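Flarnbridge Wellness Network
Minutes of the February meeting, programs group

The meeting opened at 6:30 p.m. in the upstairs room at Lunde. The January minutes were accepted with one correction: the breathwork class runs for 70 minutes, and the earlier figure was a typing error.

1. Spring talk series

The first talk will be on sleep and shift work. The second will cover strength training after menopause. A proposed third talk on cold plunges was discussed at length. Two members felt the topic had been done enough already. Others said it would sell tickets. It was left open until a speaker with clinical training can be found.

Ticket price was set at 12 dollars, with free entry for anyone who signs up for the full series. The room at Goromance holds 119 seated. Doors at 7:00 p.m., talk at 7:30.

2. Sleep survey

The survey closed with 984 replies. The most common complaint was waking between 3 and 4 in the morning. Phone use in bed came second. Several people wrote that they had stopped wearing a sleep tracker after checking the score made them anxious. It was agreed that the speaker should be given these comments ahead of the talk, with names removed.

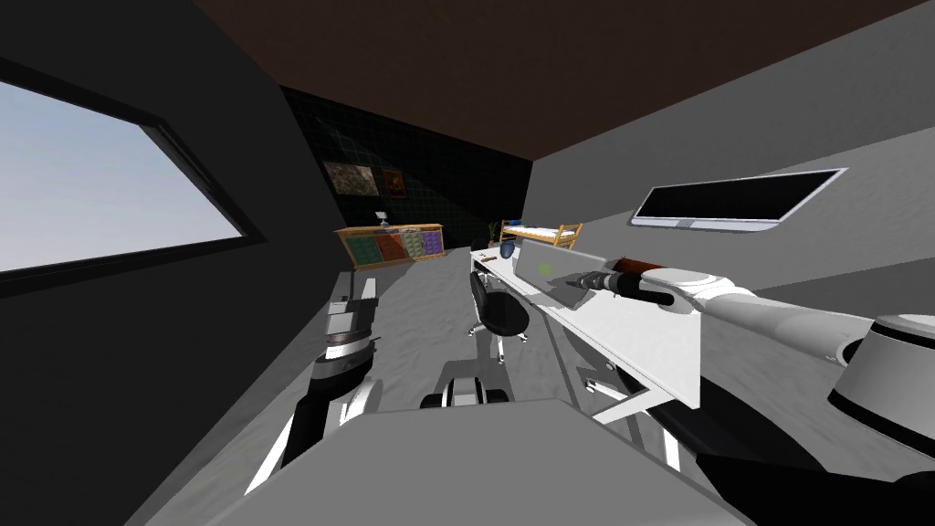
A one-page summary will go on the website before the first talk. The full table of answers will be available on request. A suggestion to repeat the survey in the fall was agreed.

3. Sponsorship

Clestberg has offered 800 dollars toward the series in exchange for a table at the door. Members asked whether supplements would be sold from it. The answer so far is that they would hand out samples of herbal tea only. The offer was accepted on the condition that no health claims appear on the table signs and that the speakers are not asked to mention the company.

4. Class schedule

The lunchtime stretch class moves to 12:15 p.m. The evening meditation group will share the small studio with beginner yoga until April. Mats need replacing. Prices to be brought to the next meeting.

5. Other business

The newsletter deadline is a week earlier than usual. The meeting closed at 8:05 p.m.

Comments (3)

marshwalker: Will the sleep talk be recorded? I work nights and can't make 7:30.

tealeaf_52: Please do the cold plunge one. I'd pay for it.

Jo in Flarnbridge: 12:15 is too early for those of us who get lunch at 12:30. Could it go back to the old time?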